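Songwriting and the Pop Ballad
Handout for Week 3: The Bridge, the Key Change, and Knowing When to Stop
Sep 17, 2026

Hi all. A few of you asked for the key change material in writing because I talked too fast (sorry, I had two coffees and it's my favorite topic). So these are my own notes, cleaned up a little. Bring them next week along with your verse drafts.

Where we left off

We had a verse, a pre-chorus and a chorus that comes around twice. By the end of that second chorus the listener knows everything the song knows. You've got maybe a minute and a half left to fill, and if you just play the chorus again people start looking at their phones. The bridge is your chance to go somewhere else for eight bars.

What a bridge usually does:

Starts on a chord the song hasn't leaned on yet. In C major, try A minor or F, or be brave and go to A flat.
Changes the rhythm of the words. If your chorus has long held notes, get talky.
Changes who or when. "You" becomes "I," or now becomes ten years ago.
Ends on the five chord, or something that wants to go home just as badly.

Ye-seo Do's draft from last week does the third one really well. Her verses are all about the drive out to Traltholm, and then the bridge is suddenly the phone call from before she left. Same melody range, hardly any new chords, and it still got the whole room quiet. I've put the lyric sheet in the shared folder with her permission.

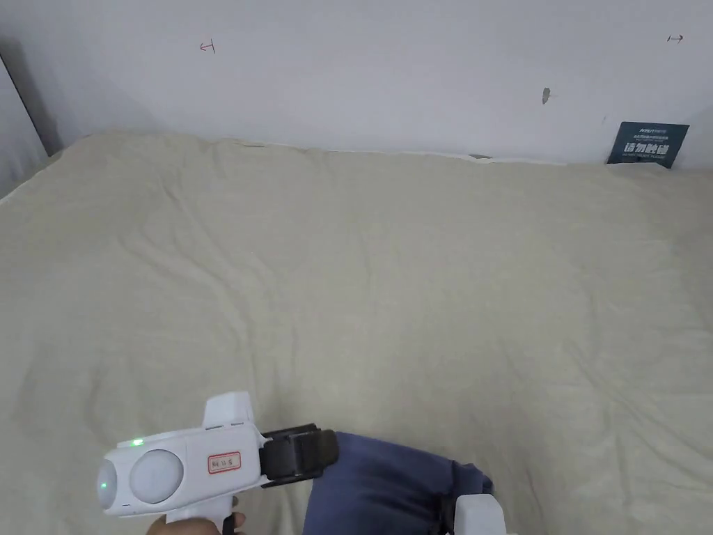

Now, the key change! The plain version goes up a half step or a whole step for the last chorus, and the trick is all in how you get there. You can slam straight into it with no warning, which I love when the drums are big enough. You can use the five chord of the new key as a doorway (going from C to D, that's an A major, and you can hear it open up). Or you can hold one note that belongs to both keys and change the chords underneath it. When I'm mapping one out I keep the page as bare as I can, a big pale wall with two little red marks on it at the same height, one over the bar where the old key ends and one over the bar where the new one is safely settled. Everything between those marks is your doorway. If it's longer than four bars, it's probably a second bridge and you should decide whether you wanted one.

Check the singer's top note BEFORE you fall in love with the modulation. Write the song a step lower than feels natural, if you have to. I once arranged a ballad for a wedding band called Cuadros and put the last chorus up a whole step, and the poor tenor had a B flat waiting for him that he did not own. We played it in the old key that night and it was fine, and I still think about it.

Harmony parts

For those writing for a vocal group: keep the third part out of the first verse completely. Add one voice a third above in the first chorus, bring in the low part for the second, and save the full stack for after the bridge. Stacked harmony from bar one leaves you nowhere to go. Oohs count as a part, by the way, so write them down with real notes.

Listening for next week

Droletti, "Porch Light." Listen for the bridge, which borrows its first chord from the minor key.
Jistby, "Half the Summer." Two key changes. I think the second one is a mistake and I'd like someone to argue with me.

To hand in

A bridge of 8 bars, or 12 if you're in a slow six-eight, with chords and words. Voice memo is fine, and please don't spend the evening on the mix. Add one line telling me which doorway you used for the key change, or that you skipped it. Skipping is allowed! Plenty of my favorite ballads stay put and just let the singer get louder.

My office hours move to the practice rooms in June, but until then I'm upstairs by the old upright, and the door sticks, so push.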